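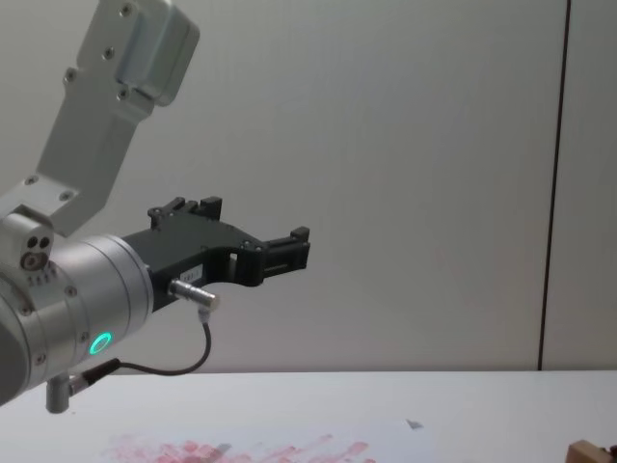 A robot arm reaches over a white table.

**The Byway That Was Always Just a Road**

The county road between Tredside and Musach is going to be a Heritage Byway. There will be brown signs, a logo with a wagon wheel in it, and a folding map you can pick up at the gas station. I have driven that road most of my life and I would like to know what heritage we are talking about.

I don't ask to be sour. I like old roads. I have spent vacations on them, eaten the pie, bought the magnet. But I have noticed that the word "heritage" tends to show up on a road soon after the businesses along it have closed. While the road was busy it was called the Montoya cutoff, and people complained about the trucks.

The brochure draft lists 184 miles of "living history." I drove all of it on a Wednesday, which I can recommend to anyone who likes wind. The first stop on the map is the Tredside depot. The depot burned when my mother was in high school. What stands there now is a picnic shelter with a roofline meant to remind you of a depot, and it does, if you have been told. After that comes a stretch where the map says "original alignment," and the pavement is the same pavement as everywhere else, because the original alignment is under a soybean field to the north. My uncle plowed up pieces of it for years.

Then you reach Trirkow. I have a soft spot for Trirkow. It had a bank, a hotel with a porch on two sides, and a school that beat everybody at basketball for a while. The bank walls are still up. The brochure calls it a ghost town, and three families who live there have opinions about that. One of them has put out a mailbox the size of a doghouse, painted orange, and I take it as an editorial.

My complaint is with the story the signs want to tell. In that story, people came, they were hardy, they built a main street, and then some sort of weather took it away. A sign I read at the Montoya end says the town "faded with the passing of an era." Eras don't close grain elevators. Somebody decided the railroad would quit stopping, somebody else decided where the interstate ramp would go, and those decisions were made in meetings with minutes. You could put that on a sign. It would fit in the same space, and I'd pull over to read it.

I hear the other side of this, mostly from people I like. They say a tourist will not stop for a freight-rate dispute. They say a motel in Musach would be glad of 650 extra guests a year, and so would I be, if I owned the motel. The figure comes from the consultant's report, and I went looking for how he got it. As far as I can tell he took another byway in another state, one that runs past a canyon, and adjusted downward for our not having a canyon. How far downward he doesn't say.

The same report says the signs drew 2,562 "positive impressions" in an online survey. I filled out that survey. You were shown a drawing of the wagon wheel and asked if it made you feel curious, nostalgic, or proud. I was looking for a fourth box. No wagon trail I know of ever came through here, by the way. The first settlers came on the train, with their furniture in a boxcar, and my great-grandfather complained in a letter about the price of the boxcar.

That letter is what I would put on the map, if anyone asked. It's in a drawer at my sister's house. He wrote that Trirkow was "flat and loud" and that the hotel charged too much for eggs. He stayed 40 years. I trust him more than I trust anything with a logo, and I suspect most families along the road have a drawer like it. Collecting those would take somebody a winter of driving around and drinking coffee, and there is no line for it in the budget. There is a line for posts.

I expect the signs will go up anyway. They'll look fine. People from out of state will photograph the bank walls at sunset — the light really is very good there in December — and go home believing they saw where something ended. A few of them might wave at the orange mailbox. I hope they buy gas.

**Comments**

**Shahla Mazandarani**
The hotel porch was on three sides before they enclosed the kitchen end. My mother-in-law waited tables there. She would agree about the eggs.

**dryland_dan**
So your plan is no signs and no tourists? The motel in Musach has had the same burned-out bulb over the office for years. I'll take a wagon wheel if it pays for a bulb.

**Reader in Tredside**
The picnic shelter leaks, too. Somebody put that in the brochure.

**K. from the Montoya end**
I have my grandfather's elevator receipts in a shoebox if your sister wants company for that letter.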